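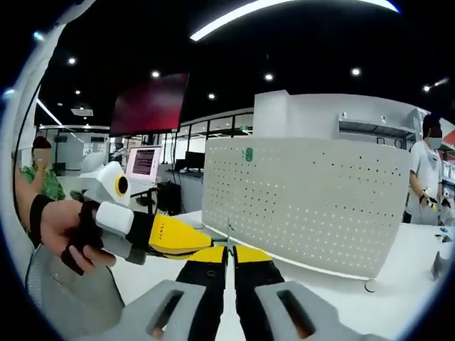

How to save a list of places in Suvarna so it works with no signal

I've had three emails now asking how I got all my chapels and wells on to one map before my walking trip to Hirkavia, so I'm writing the whole thing out. I use the Suvarna app on an Android phone. The iPhone one has the same menus but a couple of the buttons are in different places, so have a poke about if yours doesn't match.

Do all of this at home on your wifi. I did mine on a train once and it was miserable.

What you need

The app itself (the free version is fine), a bit of free storage, and a list of the places you want to visit. My map of the whole of Hirkavia took up 98 MB, and photos come on top of that.

Step 1: Write your list somewhere else first

I know, I know, you want to get straight into the app. But typing place names into a phone while you're also trying to look them up is a good way to end up with the same chapel in there twice. I use an ordinary spreadsheet with a column for the name, one for the nearest village and one for notes such as opening times or who holds the key. Mine had 19 places on it.

Step 2: Make a new collection

Open Suvarna, tap the three lines at the top left and choose My Places. Tap the plus sign and give your collection a name. Keep it short, as long names get chopped off on the main map and you'll have two collections both called "Chapels and ho...".

Before you save, pick a colour. The default is a pale grey that I can't see at all in sunshine! I always go for the dark red.

Step 3: Add your places

Search for the first place, then press and hold on the result until the little menu pops up. Choose Add to Collection and tick the one you've just made.

If the search can't find it (and with small chapels it often can't), zoom in on the village and drop a pin by hand. Press and hold on the map, wait for the buzz, then drag the pin to the right spot. Switch to the satellite view for this bit, it's so much easier when you can see the roof.

Watch out for villages with the same name. There are two Zastlows, one up by the lake and one nearly on the coast, and I cheerfully pinned the wrong one. Check the district line under the name.

Step 4: Fill in the notes

Tap a pin, then Edit, then Notes. You get up to 2,000 characters for each place, so there's plenty of room for a phone number, the opening times and the nearest bus stop. I put the phone number on its own line at the top - the app turns it into a link you can tap, but only if there's nothing else on that line.

Opening times go out of date quickly, so I add the month I checked them. "Open mornings, closed Wednesday, checked December" is the sort of thing.

Step 5: Download the map

Here's the step people miss. Saving a place doesn't save the map underneath it! Go back to the three lines, choose Offline Maps, then Select Area. Drag the box until all your pins are inside with a good margin round the outside, and tap Download. Leave the app open until the bar fills up. On my phone it stops if the screen locks, so I change the screen timeout to ten minutes and change it back afterwards.

Then go to Settings, Offline, and turn on Include Notes and Photos. It's off to begin with.

Step 6: Test it

Put your phone in flight mode, close Suvarna completely and open it again. Zoom right in on a few pins and read the notes. If you get blank squares, the download didn't finish, so delete that area and do it again.

Sharing it with someone

Open the collection, tap Share and pick Send as File. The other person needs Suvarna too. If they use Imis instead, choose the "plain list" option, which brings the names and pins across but loses the notes. My friend Iman Lamrani did it this way and pasted her notes back in from my spreadsheet, which took her almost an hour.

She also found that the file won't open from inside some email apps. Save it to the phone first, then open it from the Downloads folder.

If your pins disappear

Check the filter button at the bottom right of the map before you panic. Mine had switched itself to Favourites Only after an update, and everything came back when I set it to All.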